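Istside Reuse Room — progress report to the Vustanis fund, September

Hello again! Things have moved along nicely since our last report, and I'm pleased to say the sorting sessions are now a proper fixture here. We've taken in 3706 donated items so far, and 1568 of them have already gone back out to households on our list (the Dumitrescu estate has been especially keen).

Small electricals are the big job at the moment — chargers above all. They come in muddled up with everything else, so a typical table has plugs, a coiled white cable and a tipped-over cup all sharing the same bit of wood. The pinkish-red charger with two USB ports is just the sort people ask for, as it does a phone and a tablet together.
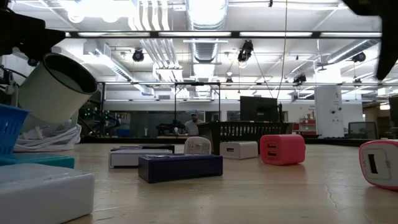

Money and what's next

We've spent a bit less than planned on storage and a bit more on testing, and the two nearly cancel out. The Vustier shelving is ordered but hasn't turned up yet, so I'm chasing that. Next I'd like to add two evening sessions a month and get labels on all the cable boxes. Could you let me know whether the second payment can come before the shelving bill does?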